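16/04/2019

# Bring back the sorting shelf

Most towns the size of Stovstead used to have somewhere to take things that were not quite rubbish. Ours was a long shelf at the back of the Modadgate tip, with a row of bins for screws, hinges, plugs, taps and bits of lamp. You could drop off what you had and take what you needed. It closed two years ago and I think closing it was a mistake.

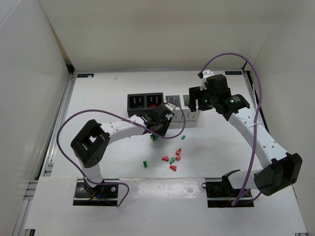
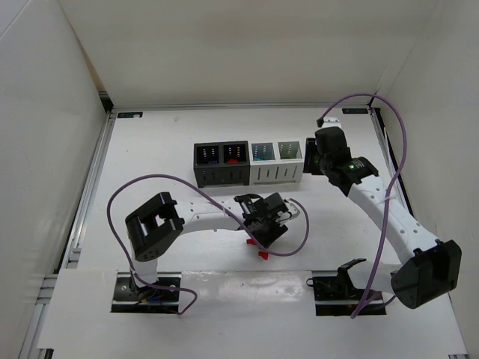

The council's case was about cost. The shelf took up space that could hold another skip, and someone on the site had to keep an eye on it. The report put the yearly cost at £1104, which covered the insurance and a few hours of tidying. I have no reason to doubt the figure. I do doubt that it was worth saving.

The report counted what the shelf cost and made no attempt to count what left it. I went most Saturdays for years and I never came home with nothing. The hinges on my shed door came from there, and so did the tap washer that has been in the downstairs sink ever since. A new set of hinges in the shop on Carnegie Street is sold in a pack of four when you want one. The other three go in a drawer, and when you move house they go in the bin.

Small parts are the hardest things to get rid of sensibly. A sofa can be collected and a fridge has to be. Clothes go to the charity shops. But no charity shop wants a jam jar of mixed screws, and if you put them in the metal skip they end up mixed with bicycle frames and old radiators. They will be melted down, I suppose, and that is better than being buried. It is still a waste of a good screw.

There is an argument that people can do all this online now. I have tried it. I listed 27 brass cup hooks for nothing on the local page and had messages for a week from people who wanted to know if I would post them, if I would split them, or if they were really brass. One man arranged to come and did not. In the end I kept the hooks. With the shelf I would have tipped them into a bin and driven home.

The other argument is that the shelf was a mess. It was, some weeks. People put wood screws in with machine screws, and there was often a dead battery where it should not have been. The fix for that was better labels and perhaps a lid on the battery box. Mastach, which runs the tip for the council, asked for exactly this the summer before the closure and was told there was no budget for signs. A printed sign costs very little. I would have paid for it myself, and I said so at the time.

I also think we lose something when the only choices are to buy new or throw away. My parents kept everything in tobacco tins and knew what was in each one. I don't want to go back to that, and I don't have the room. A shared set of tins, kept in one place and open to anyone, seems to me a fair way of doing the same thing without filling every garage in town.

The petition to reopen it now has over 1000 names, collected on paper outside the library and at the market. The matter goes back to the council in July. I would ask members to visit the site before they vote and look at what is in the metal skip - the top layer will do. The space where the shelf stood has a second skip for garden waste in it, and on the mornings I have been there it has never been more than half full.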